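Why do we need to know who sleeps in which house?

I read the gossip pages every morning, I admit it. Last November the show Bomarska ended one of its couples, and in three days the site Nurkimau had 2818 comments about the new boyfriend. Most of the people who wrote them were angry with a woman they never met.
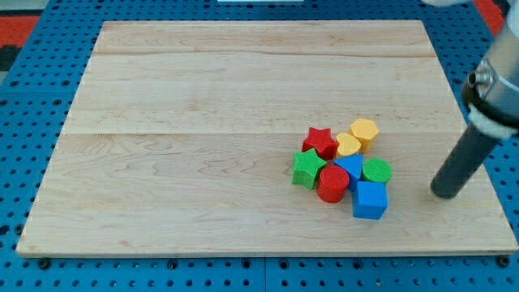
I think the viewers have a right to talk about what is on the show. She signed for this, and she was paid. But her children did not sign anything, and the "insider" who sells the story has no name and takes no risk. If a friend of mine did such a thing, I would not call him a friend any more.

I will still watch the next season. The comments I have stopped reading.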